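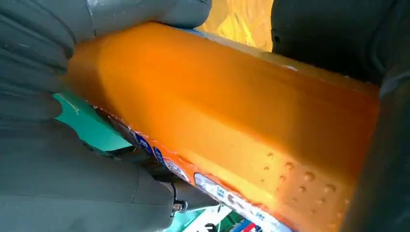 Gripper care for the Warach cell - your questions

How often should I check the finger screws?
Every 6 shifts, and always after a run of heavy bottles. Snug is plenty - these soft fingers grip beautifully without being cranked down!

Can I wipe the pads with solvent?
Please don't. Warm water and a drop of dish soap, then let them air dry. Grey pads show grime early, and I love them for it.
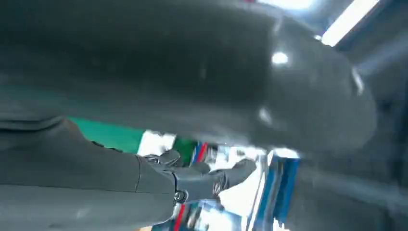
Creases in the pads are fine, by the way. A split you can catch a fingernail in means a new pair (Woletti stocks them in every colour).

Do I have to re-zero after swapping fingers?
Yes, and it's the fun part. Close the jaws fully, hit zero, then do 3 practice picks on a bottle lying on its side.
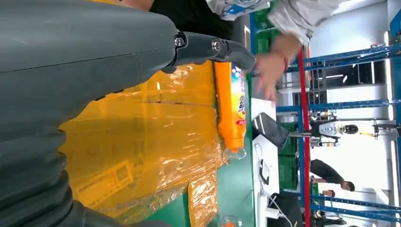
Nomimstead: we skipped the re-zero once and the jaws closed short on every bottle until we went back and did it. Takes no time, so just do it.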